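Can a machine do your dishes yet? (or fold, or sweep, I'm not picky)
Board: Home & Shop Talk

zindside_nest
September 15, 2025

Okay so my brother-in-law told me over dinner that I should hold off on replacing the dishwasher because in two years a robot will be loading it for me and by then I'll want a different layout. He was dead serious! He has already measured his kitchen. I run a small upholstery shop and I'd love something to pick up after me at the end of the day, scraps and spools and coffee mugs, but everything I see for sale is a vacuum with a fancier name. Am I missing something? Is anybody here using a machine for real chores, the kind with hands?

valter_h
No. Next question.

Okay, longer answer. I work in a shop with two arms that load parts into a mill and they are great, they'll do it all night. Move the tray an inch and you get a very expensive way to punch air. A house is nothing but moved trays. My kitchen table doesn't look the same at breakfast as it did at midnight and I live alone.

Lovisa N
I think that's a bit out of date, Valter. The arms bolted down in your shop were programmed point by point, right? The newer stuff learns from people doing the job over and over, and it copes with a moved tray a lot better than it used to. Not great, but better.

valter_h
"Copes" is doing a lot of work in that sentence. I've seen the videos too. Half of them are sped up and the other half have a guy off to the side with a controller.

pudus_fan
I have the Pudus at home (the little rolling one with the arm) and I'll be fair to it. I kept a tally because my wife said I was imagining things. 291 tries at putting socks in the hamper, and it got 14. It also picked up the cat's mouse toy every single time, so it's got the grip for it. I paid 1,449 for the thing and I still kind of love it.

zindside_nest
14 out of 291!! I'm sorry, I just laughed so loud the dog left the room. So that's a no on the spools.

Lovisa N
Pudus is a toy though, come on. You wouldn't judge cars by a go-kart.

pudus_fan
A go-kart goes where you point it.

jonatan_prillholm
I'm closer to this than most of you so let me stick my oar in. I spend a good part of my week on the teaching side at Prillholm, and I'd put myself between Valter and Lovisa. What she says about learning from people is right, that's how a lot of it gets done now. You hold a gripper in each hand and do the chore yourself, and the marker cubes on the grippers are there for tracking where your hands are. Then you do it again. The chores sound silly when you say them out loud, cups and a basket on a table, and my mother thinks I've made up my job. But a cup is a decent problem. It's round, it tips, and you can grab it three or four ways, and only some of those leave you able to set it down nicely afterward. Try it with two stiff fingers and no feeling in them and you'll have a lot more respect for your own thumb.

Cups and basket, from the grippers and from higher up: 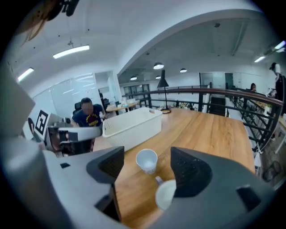
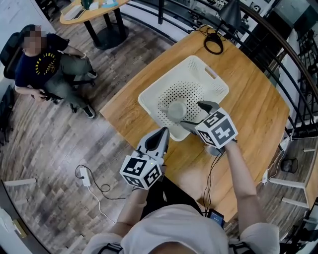
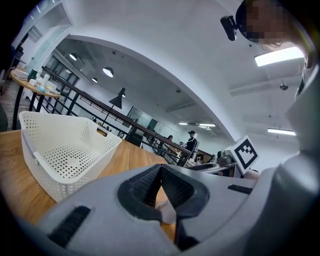

So when somebody asks me if it's two years off, I ask which chore. Cup into a basket, on a table it has seen plenty of, I'd bet on the machine. Loading a dishwasher with a lasagna pan that's been soaking since Sunday — no, I wouldn't tell anyone to wait for that. Nest, buy the dishwasher.

valter_h
I can live with that. I'd still argue about "plenty of" tables. Mine has a vise on it.

Lovisa N
Why is there a vise on your kitchen table

valter_h
Where else would I put it?

zindside_nest
Thank you Jonatan, I'm forwarding this to my brother-in-law tonight. The model I want is 1,813 with the install, and he can come help carry the old one out since he has all this free time for measuring. Still taking ideas on the spools if anyone has a low-tech one — a magnet strip won't work, they're plastic.

pudus_fan
Pegboard with dowels, angled up a little so they don't slide off. Cost me next to nothing and it works on the first try.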